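Tumov Opens Furniture and Home Goods Sample Room to Trade Buyers

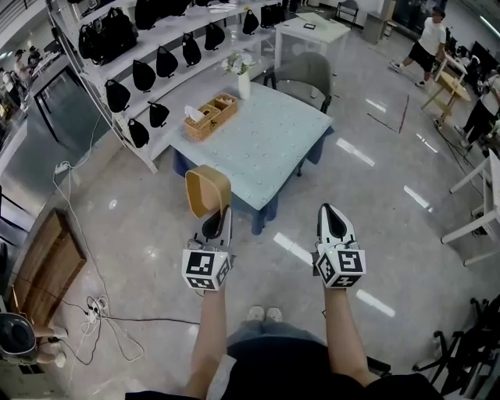
Feb 5, 2019 – Tumov, a supplier of small-space furniture and table accessories, has opened a sample room inside its main office. Trade buyers can now look at tables, seating and tabletop items in person before placing an order.

The room is part of the company's working floor, alongside staff desks. Pieces are shown in use, with tables dressed in a cloth and set with a tissue box holder, a small tray or a vase of flowers. Bags are hung on tiered metal shelving, the way many shops display them.

"Buyers kept asking us for a chair to go with the table, or a tray that suited the cloth," said Nerys Rowlands, head of sales at Tumov. "We were sending out single samples and they had to guess at the rest. Now they can pull up a chair and see."

The sample room measures 1,122 square feet. Tumov began clearing the area in December and moved the first pieces in last month. The full catalog has more than 400 items, and the display will change as new stock arrives.

Two ranges are being introduced with the opening. Gwynne covers square dining tables and side tables for apartments. Wura is a line of woven tabletop storage, with 11 pieces at launch.

"People pick things up, turn them over and check the underside," said Priya Whitlock, who manages the product team. "We want them to do that before they order."

Visits are by appointment and last up to an hour. Buyers may bring their own fabric and finish samples. Orders can be placed on site or later through a Tumov account manager.

Wholesale price lists for Gwynne and Wura are available on request from the sales office.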